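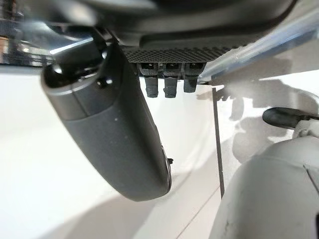 Kitchen at Prumbridge, January 3, 2021

The Case for the Tilted Plate

Most advice on washing dishes by hand deals with soap, water temperature, and the order in which items go into the sink. Very little of it deals with how a plate should be held. I consider this the main gap in the subject. A dinner plate spends most of its time at the sink being held by something, and the angle at which it is held decides how much water it carries away with it when it leaves.

My position is simple. A plate should be washed and rinsed near vertical, above the basin, with support at the rim and at a second point lower down. It should leave the sink in that position and go into the rack in that position. At no stage after the first scrape should it be laid flat. I hold this view for round plates with a raised rim, and with less confidence for anything else.

A flat plate is a shallow dish. The raised rim exists to keep sauce from reaching the table, and it keeps rinse water in just as effectively. When a plate is rinsed flat, the water spreads across the interior, picks up suspended grease and detergent, and stays there until the plate is tipped. By then a portion of what was lifted off has settled again. People respond by rinsing a second time. The second rinse works, but it is a correction for the first one, and it doubles the water used on the item.

A plate held nearly upright has no pool. Water enters at the upper rim, runs across the face as a thin sheet, and leaves at the lower rim. The path is short and the flow goes one way. Dirt removed from the top passes over the bottom once and is gone. The only place water collects is the inside angle where the lower rim meets the face, and a small rotation clears that.

The usual objection is breakage. A plate on the bottom of a sink cannot fall, and a plate in the air can. I accept the second half of this. The first half ignores what happens to a plate on the bottom of a sink, which is that other plates are put on top of it. Most of the chips I have examined were at the outer edge, on the underside, where one plate strikes another during stacking or is levered out from under a pile. These chips are small and go unnoticed for months. A dropped plate is noticed at once, so it receives the blame for the whole category.
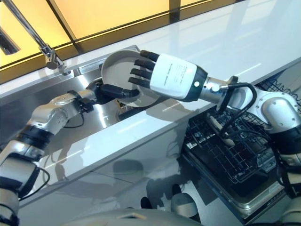 Two points of support, plate above the basin

Height over the basin matters too. The plate should be low enough that a slip is a short one and high enough that its lower rim does not touch the metal. Stainless steel is forgiving compared with enameled iron, but a rim tapping on it repeatedly will leave gray marks on white glaze. Those marks are metal deposited on the surface. They are often mistaken for scratches, and they come off with a mild abrasive cleaner.

The grip itself should be asymmetrical. One side does the holding and wraps over the rim. The other steadies the underside. When both sides try to hold, each works against the other and the plate rotates at the worst moment, usually as the far edge is being wiped. When one side holds and the other only presses, the plate can be turned a little at a time with no point at which it is unsupported. The same principle applies to carrying a sheet of glass, and no glazier would consider doing it by the two top corners.

Myfanwy Price, who edited an earlier version of this essay for a housing newsletter, asked me to address the filled basin. Her argument was that a basin of hot soapy water cleans several plates with one quantity of water, and that washing each one in the open must therefore waste it. Her point is fair with respect to washing. It does not extend to rinsing. I have no quarrel with soaking plates in a basin if they are soaked on edge and in small numbers. My objection begins when they come out. A plate drawn from soapy water and set flat on a counter to wait for its rinse will dry at the edges first, and the film left there is harder to remove than it was a minute earlier.

On quantity, my own figure is 600 milliliters for the rinse of one dinner plate, both faces, at moderate flow. I measured this by rinsing over a pitcher. The same plate rinsed flat, tipped, and rinsed again used more than that every time I tried it, and I did not find a way of rinsing flat that did better. I make no claim for other faucets or other plates. Anyone with a pitcher can repeat the measurement.

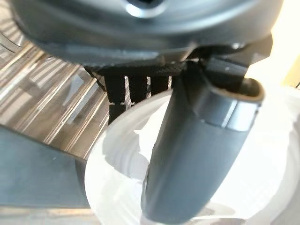 The rack deserves more criticism than it gets. Many household dish racks are designed to look tidy when empty. The slots are evenly spaced and the wires are thin, and the resulting angle is close to a true vertical. That sounds like support for my argument and is a problem in practice. A plate standing fully upright in a narrow slot will lean on its neighbor as soon as the rack is bumped. The two faces then touch at the rim, and water is held in the contact by surface tension. This is where the crescent-shaped mark on a dried plate comes from.

A few degrees of deliberate lean, all in one direction, prevents it. I have used two racks over the past several years. The Lemma has slots angled toward the back and a front rail that keeps the lower rim from creeping. The Grevix has straight slots and a deeper tray. The Grevix is better built and I no longer use it for plates. It does well with pan lids, which are stiffer in their habits and do not mind where they touch.

Tray depth is a distraction in any case. A rack that drains into a tray has moved the water a few inches and kept it in the room. The correct location for a rack is beside the basin with its outlet over the edge, so that the water goes where the rest of it went. If the counter has no slope, a folded cloth under the far feet of the rack will provide one. I have seen expensive drainage boards sold to perform the function of a folded cloth.

This leads to the counter. I am in favor of white counters beside sinks, a minority view among people who clean them. The complaint is that they show everything. A surface next to a sink ought to show everything. Standing water on a dark speckled counter can sit until it has left a mineral ring, and the ring then blends with the pattern, so it is found by touch or not at all. On white, a coffee drip is visible from the doorway. The additional wiping is real, but each instance of it is small.

Counter height is the harder problem. Mine is 34 inches from the floor, slightly below the common standard, and the sink bottom is lower again by the depth of the basin. Anyone of ordinary height who washes plates on the bottom of such a sink is bending from the waist for the duration. Lifting the plate to the level of the rim takes most of that bend out. I began holding plates higher in November of the year I moved in, for this reason alone, and noticed the effect on draining afterward. The ergonomic argument may persuade people who do not care about residue.
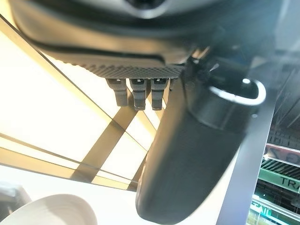

Drying is the last stage and the one about which I am least strict. Air drying is adequate if the lean is right and the room is not humid. Cloth drying is adequate if the cloth is clean and is changed when damp. The failure common to both is premature stacking. A plate that feels dry across the face is frequently wet at the foot ring, the unglazed circle on the underside. That ring is porous on many plates and gives its moisture up slowly. When the plate goes into the cabinet on top of another, the ring rests on the face of the one beneath and prints a faint circle on it.

The remedy is to wipe the foot ring separately, or to leave the plate standing for longer than seems necessary. I prefer the wipe. It takes very little time, and it obliges the person doing it to look at the underside, where the chips are.

Faucets I will mention only briefly. A wide aerated stream suits a tilted plate, and a concentrated jet does not. A jet that strikes a near-vertical face rebounds at whoever is standing there, and the natural reaction is to lay the plate flatter. I suspect this is how many people acquired the habit. The Iven faucet in the Prumbridge kitchen has both settings on one lever, and the lever defaults to the jet each time it is closed. I regard that as a design error. A faucet intended for a kitchen sink should open on the gentle setting and require a decision to leave it.

Bowls do not follow these rules. A bowl held upright presents a curved interior to the stream, and the water circles inside it before leaving. Invert it, rinse the outside first, then turn it to face the stream at a shallow angle. Oval serving platters can be treated as plates if the long side is kept horizontal, which lowers the top edge and shortens the water's path. Square plates drain from a corner. They should be held with a corner down, and they fit no rack that I know of.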